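Print | E-mail

Workshop Builds > Mobile bases > Powered shopping cart base, obstacle detection through the basket

Posted Apr 2, 2023

gravel_lathe wrote:

Continuing from my drivetrain thread, which got long. The base is finished. It bolts under a standard wire shopping cart in place of the rear axle, two Salov hub motors, a Sollgate dual driver, castors left alone at the front. It tracks straight on concrete and holds a slow walking pace without hunting. Dead reckoning is good enough for the length of the shared shop and no better.

Sensing is where I'm stuck. I have a Maruyama stereo module up at handle height, looking forward and down over the basket. I wanted the high position so it could see the contents and the floor ahead with one sensor. The problem is the basket itself. The wire is thin and evenly spaced, the matcher locks onto the wrong repeat of the grid, and I get depth holes with spikes along their edges. Through the mesh it's also picking up the floor, so some cells report the basket and some report whatever is underneath. On plain concrete this is tolerable. On patterned tile it falls apart.

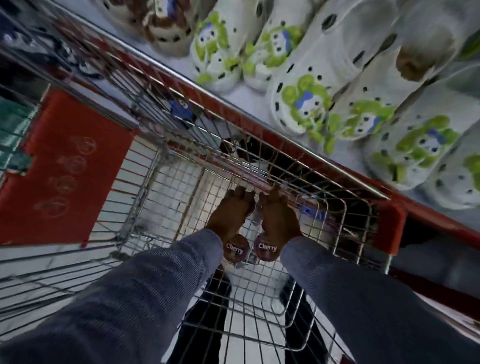 The wide lens makes it worse. Anything near the border of the view is stretched, and the rectified disparity out there is close to useless. I've recalibrated twice with a bigger target and the corners improved slightly. The centre was always fine.

Things I've tried so far:

- Cropping the basket region out. Works, but then I have no coverage right in front of the cart.
- Temporal median over several captures. Cleans up the spikes when parked, smears badly when moving.
- Raising the matcher's uniqueness threshold. Trades wrong depth for no depth.

Has anyone run stereo over a wire basket and got something the planner can use?

castor_flutter wrote:

Wrong sensor location. Put a planar lidar on the base, low, ahead of the front castors, and leave the camera up top for contents only. You're asking one module to do two jobs with conflicting geometry. I run a Vitura scanner at 90 mm off the floor on a garage tug and it has never given me a false stop that wasn't sunlight.

gravel_lathe wrote:

I looked at that. Two objections. A planar scan at that height misses overhanging shelves, and a shopping cart is widest at the rim. Something the base clears can still catch the basket. Also carts nest, and I'd like this one to go on nesting.

castor_flutter wrote:

Nesting is a self-imposed requirement. How many do you own?

gravel_lathe wrote:

One. It still has to fit against the wall behind the bandsaw, and the rear flap has to swing.

ohmbudsman wrote:

I disagree with castor_flutter on lidar as the only safety input, for the overhang reason. I also disagree with the original approach. The grid is rigidly fixed relative to the camera. You know exactly where every wire is. Capture the empty basket once, build a pixel mask of the wires, dilate it slightly, and drop those pixels before matching. What remains is either contents or floor, and you can separate the two with the basket plane from calibration.

gravel_lathe wrote:

How stable is the mask in practice? The basket flexes when loaded. I measured 6 mm of sag at the nose with a bag of mortar in it, and the handle mount moves independently of that.

ohmbudsman wrote:

Depends where the flex is. At the nose the wires are far from the camera and cover few pixels, so a small sag stays inside the dilation. Handle movement is the real problem, as it moves everything. Brace the mount down to the frame instead of the plastic handle. If it still wanders, stick a fiducial on each rim corner and re-register the mask at startup.

tinplate_moth wrote:

Masking before a block matcher will do odd things. The matcher uses a window and the masked pixels leave gaps in it. You need to handle them in the cost function or inpaint first, and inpainting a regular grid over a patterned floor invents texture. I went through all of this last November with a wire-sided parts bin. Ended up matching on the unmasked pair and throwing away masked pixels afterward. Cruder, and it behaved.

ohmbudsman wrote:

Post-masking leaves the aliased matches that bled out past the wires. That's most of the error gravel_lathe is describing.

tinplate_moth wrote:

Some of it. Dilate more.

ohmbudsman wrote:

Then you have very little left to see with. It's a fine mesh.

benchdog_north wrote:

Rotate the camera pair. If the baseline is horizontal, the vertical wires are the strong repeating feature along the search direction. Turn the module through 90 degrees and the vertical wires run along the epipolar lines. The cross wires then become your repeat, but from handle height they're foreshortened and the spacing varies with distance, so the ambiguity is weaker. Costs you a bracket.

gravel_lathe wrote:

That I can test tonight, there's scrap angle in the bin.

gravel_lathe wrote:

Tested. Module turned on its side, mount braced to the frame. Cart parked on the tile by the wash-up sink, same lighting for both runs. Invalid cells in the region ahead of the nose went from 298 to 148 per depth map, no masking at all. Spikes are still present along the rim. Field of view is now tall and narrow, so I've lost the sides.

castor_flutter wrote:

Which is where the lidar goes.

gravel_lathe wrote:

Possibly. I'd want it tucked between the frame rails so it doesn't foul the nesting. I'll try post-masking on top of the rotated mount first, then ohmbudsman's version if the rim doesn't clean up.

ohmbudsman wrote:

Post the raw pairs when you have them. I'd like to see what the matcher does at the rim with the dilation turned right down.

Print | E-mail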